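Sadia Shaikh moved to Tasdale in January two winters ago with a car full of boxes and no plan beyond finding somewhere cheap with a bit of garden. She now runs the Killelbridge soup night, and if you've ever tried to get a seat after half six you'll know how that's going.

I went round to hers for a chat and was handed a peeler before I'd got my coat off. "You can talk and peel," she said. "Everybody can."

I asked how it all started and she laughed. "I was lonely! I'd been here 3 weeks and the only person I'd spoken to was the man at the tip. So I put a card up in the shop saying soup, pay what you like, and then I panicked and made enough for a wedding."

Who came? "Two people, and one of them thought it was the quiz."

She says the carrot and cumin is what changed things. It's her mum's recipe, more or less (her mum disputes this), and people began asking for it by name. I've had it four times now and I still can't get mine to taste the same at home. She toasts the cumin whole and puts the lemon in right at the end, off the heat, and she's quite strict about that. 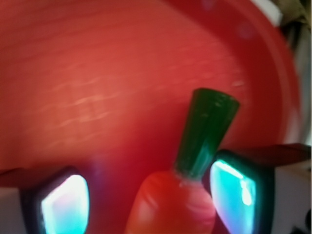
Toy carrot, red bowl.

These days they feed 61 on a good night, in the old Awan building by the bridge, which has a proper cooker and terrible chairs. I wondered if she ever got fed up with it. "The washing up, yes. The soup, no. I like the bit just before the doors open, when it's all hot and there's nothing left to do. I have a cup of tea and I don't speak to anyone."

We got on to money, as you do. Last year the jar by the door brought in £605 more than they'd spent, and the whole lot went on a second big pan and a fridge that doesn't hum. She'd like a dishwasher next. She'd also like somebody else to do the bread.
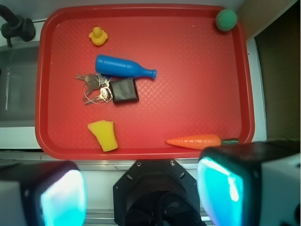
The children's table was her sister's idea, and Sadia was dead against it. "I thought, they'll be under everyone's feet with a ladle. But the parents stay longer now, and they talk to each other, and some of those kids eat leeks!" She still sounds surprised. My own nephew ate two bowls of leek and potato there and has refused it in every other building since.

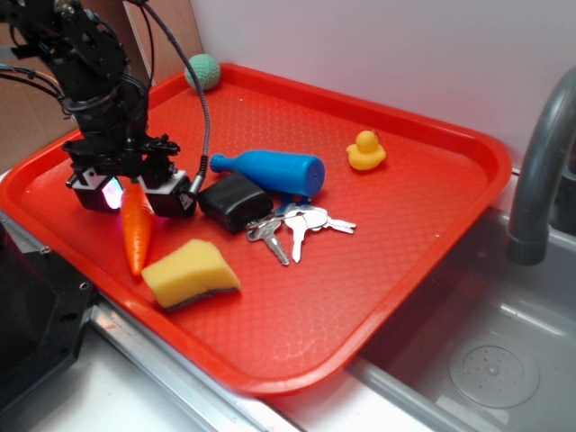 Toy carrot and red tray, beside the sink.

Before I left I asked what's coming up. Plendow have asked her to help them start a soup night of their own, and she's said yes, with one condition: "They find their own chairs. They're not having mine, and they wouldn't want them."

She sent me home with a tub of the carrot one and the lemon in a separate bag.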